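Pirnside Evening Kitchen Course
Handout 6: Rice in an electric cooker
Notes by Arnaldo Bastos

Bring your own rice this week if you can, any kind at all, the odder the better! Last term someone carried in a bag of short brown rice from the back of a cupboard and it made the best pot of the night.

What the cooker is doing

Rice and water go in the inner pot, the pot sits on a heating plate, and the plate heats until the water boils. While there is free water in the pot, the temperature can't climb much past boiling. Once the grains have taken up the water, the bottom of the pot starts to get hotter quickly, and a sensor under the pot notices. That jump is the signal to stop cooking and switch to warm. I love this. The simplest cookers do it with a magnet and a spring, and the newer ones use a small chip that can also stretch out the soaking and the resting.

So the cooker is really measuring water, and the amount you put in decides nearly everything about what you get out.

Washing

Put the rice in a bowl, cover with cold water, swirl with your fingers and pour off. The first water is the cloudiest, so get rid of it fast. Repeat until you can see the grains through the water. Drain well! A puddle left at the bottom of the bowl counts as cooking water whether you meant it to or not.

We wash in a separate bowl in class. At home plenty of people wash in the inner pot, and that's fine if you're gentle, but the coating does scratch over the years.

Water

Starting points, by volume, using the same cup for both:
White long grain: 1 rice to 1 1/4 water
White short grain: 1 rice to 1 1/8 water
Jasmine: 1 to 1
Brown, any length: 1 to 2

Write down what you did and change one thing next time. The Bettencourt group kept a card taped inside a cupboard door for a whole term and by April their jasmine was perfect, every grain standing up on its own.

Soaking: short grain likes 18 minutes in its measured water before you start. Brown can go much longer. Jasmine doesn't need it.

Before you press start

Dry the outside of the inner pot. All of it, and the bottom most of all. Drops of water between the pot and the plate hiss and spit and can leave marks, and a stray grain under there tilts the pot so the sensor reads badly. Set the pot in, give it a little turn left and right so it settles, then close the lid until it clicks.
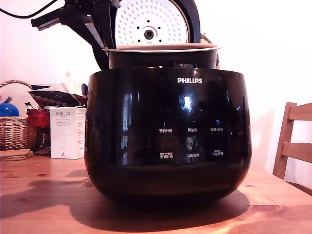
If the panel is in Chinese, these are the words worth copying onto a sticky note:
开始烹调 start cooking
功能选择 choose a function
烹调时间 cooking time
预约时间 timer, for a delayed start
再加热 reheat
保温/取消 keep warm / cancel

Keep warm and cancel often share a spot on the panel, so look at the display after you press it. Learn start and cancel first and you can cook dinner tonight.

When it's done

Leave the lid shut for ten minutes. I know, I know, it smells wonderful. Then open it away from your face and fluff from the bottom up with a flat paddle, cutting and folding so the steam gets out.

Cleaning

Unplug, let it cool, wash the inner pot with a soft sponge. Wipe the underside of the lid every single time, as starchy steam dries there into a film. If your steam vent comes apart, rinse the pieces and let them dry before they go back.

For next time

Cook the same rice twice with two amounts of water and bring a spoonful of each in a jar. Label them! We'll taste side by side, then start on congee.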